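Clenlow workshop's shoe-tidying robot has a grip on the problem, and not much else 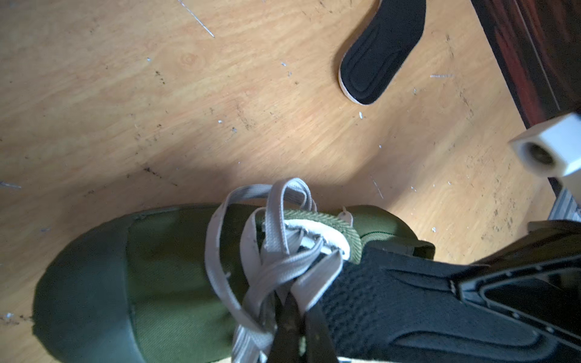 2 min read

A home-built robot arm that is supposed to put away shoes has been running at the Clenlow shared workshop since August, and its builder would like it to be judged on progress. On progress it does fairly well. On shoes, the score is less flattering.

Davina Swanson built the arm, which she calls Osei, from aluminum extrusion, printed parts and a secondhand controller. She puts the cost at $260, a figure that leaves out her own time and the parts she already had in a drawer. A small camera at the wrist feeds a program she trained on 2000 short clips of herself steering the gripper by hand.

The current job is a green canvas sneaker with long, flat laces. Osei has to take hold of it on the floor, lift it and set it on a rack. In an evening session open to members, Swanson gave it 30 tries. The shoe reached the rack 11 times.

"A month ago it was zero," Swanson said. "The laces are what kill it. It sees a loop and thinks that's the edge of the shoe."

Tangled laces are a fair excuse, but they are also what shoes in a hallway tend to have. A robot that needs them tucked in first has handed the fiddly part of the chore back to the person who wanted help with it. Loose insoles are another sore point. The program has no idea what to do with one, and Swanson has not recorded any clips that would teach it.

The dimpled grid on the finger pads is new. Swanson switched to it after her earlier pads, cut from foam, kept tearing. She believes the texture has done more for the success rate than any change to the software, though she hasn't tested the two separately, and until she does it is hard to know what the 2000 clips are buying.

She also wants to move the arm to a second floor with a different finish. All of the training so far took place on the same pale wood-grain surface, and other members have asked whether Osei has learned shoes or just learned that floor. Swanson said she doesn't know yet.

Plans and a parts list are promised once the wiring has been cleaned up. A version for pairs is on her list as well, with no date attached.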